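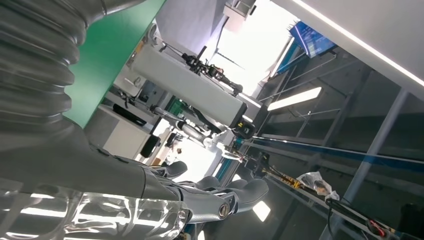 Clear film with the creases showing under the ceiling lights

How do I get the creases out of clear packing film?

Home > Packing and Storage > Wraps and Films

Toivo Manninen
I wrap finished goods by hand in clear plastic film and my problem is wrinkles. The film crinkles as soon as it comes off the roll and it stays crinkled. Under the overhead lights every fold turns into a white streak, so you can't see what is under it. 

The film is from Kavley. It came on a roll 700 mm wide. It is not the stretchy kind used on pallets, more like a thin sheet that makes noise when you handle it. I cut pieces in the morning, lay them in a pile, and use them through the day. By afternoon the ones at the bottom are flatter than the ones on top, but the fold lines are still there.

What I have tried so far:
Smoothing it by hand on the table. Helps for a minute.
Taping the edges down tight. The middle still ripples.
A hair dryer on low. One piece shrank at the corner and I stopped.

I have 388 boxes to finish for a customer called Flarninov and they check the labels through the wrap when the boxes come in. Last time they sent a note that the labels were hard to read. I would like to fix this without buying a whole new setup. Is there a way to flatten the film I have, or do I need a different film? And does it matter how the roll is stored? Mine stands on end in the corner next to the door.

Veikko Juntunen
Two separate things are going on, so I will take them one at a time.

First, the roll. Don't store it standing on end next to a door. The edge that carries the weight gets damaged, and then the film comes off with one side longer than the other. You can pull on it all day and it will ripple. Put a bar through the core and hang the roll level. If the core is crushed, cut a piece of pipe to fit inside it. Peel off the first few turns and throw them away, then see if the film underneath is any better. Often it is.

Second, the cut pieces. A loose pile is where most of your creases come from. Cut one piece, use it, cut the next. If you really need to cut ahead, lay the pieces flat between two sheets of cardboard with a board on top. Don't fold them in half to carry them. A sharp fold in that kind of film leaves a line, and you won't get it all the way out.

On heat: a hair dryer is hard to control because the hot spot is small. Find out from the supplier whether your film is a shrink film. The shrunken corner makes me think it might be. If it is, you are supposed to seal it loosely around the box and then shrink it with a proper heat gun, kept moving. The wrinkles pull out as it tightens. Try it on scrap boxes first and keep the gun well back. If it isn't shrink film, leave heat alone.

For the glare, look at where your lights are. I moved my wrapping table so the lights were off to one side and I could see the creases before I taped them in. It does nothing for the customer, of course. What helped there was putting the label on the outside of the wrap. Ask Flarninov if they would accept that. Mine did, and I stopped getting notes.

herau_packing
just buy thicker film. the thin stuff always wrinkles. we switched to the 47 micron from Lahtinen and its fine. costs more

Toivo Manninen
Thanks both. I hung the roll on a bar on Sunday and took off a good few turns. The film is better now, with one edge still slightly wavy. I asked Kavley and they say it is a shrink film, so that explains the corner. I borrowed a heat gun and ruined three scrap boxes, then got two that looked all right. Moving slowly from the middle toward the ends seems to work best for me.

Flarninov has not answered about outside labels yet. I'm also waiting on a price for the thicker film, but the smallest order is 200 meters and I want to use up this roll first.

Veikko Juntunen
Poke a pinhole on the underside before you start with the heat. Trapped air will keep it from pulling down flat. The wavy edge you can trim off if the roll is wide enough for your boxes.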